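Let the beginners drive

I help out at the after-school robotics club, and I have a strong opinion about it: the small, fiddly jobs teach more than the big, loud ones. For years we did the usual thing. We built wheeled machines, crashed them into other people's wheeled machines, and went home happy. I loved it. Then this year the club took on stitching for the Brureo student challenge, and I've never seen a room of teenagers so quiet or so absorbed.

The task is simple to say. Put sutures into a soft pad with a gripper, working from the picture on the screen, and leave the stitches neat. You get 10 minutes a turn and work in teams of 2, one on the controls and one calling out what they see. Our team named their entry Condetti, after a long argument I was glad to miss.

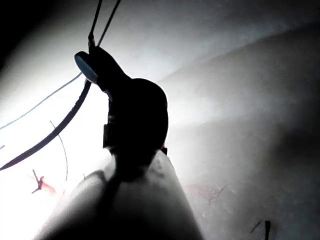

Florken, April

Look at how little you get to go on! A black outline of a gripper, a few threads, one long dark curve that tapers to a point, and so much glare on the left that a fine grey thread almost vanishes into it. Every student who sits down learns within a minute that seeing is half the job. They start talking about light, about shadows, about which thread is in front of which (and they argue about it on the bus too, I'm told). Try getting that out of a worksheet.

Some parents would like us to go back to racing, and I do understand, it's far more fun to watch from a plastic chair. But racing rewards whoever already knows how to build a fast car. Stitching is new to all of them. The loudest builder in the club and the newest joiner start level, and quite often the new one has the steadier hands.

My one complaint is with the rules. Marks are given for the finished row and none for the logbook, and our logbook, the fat Vogler one with the bent cover, is the best thing the club has made. It's full of crossed-out ideas and drawings of knots. Give it a share of the points, please, and let the younger years enter too. Ours are already asking for a turn.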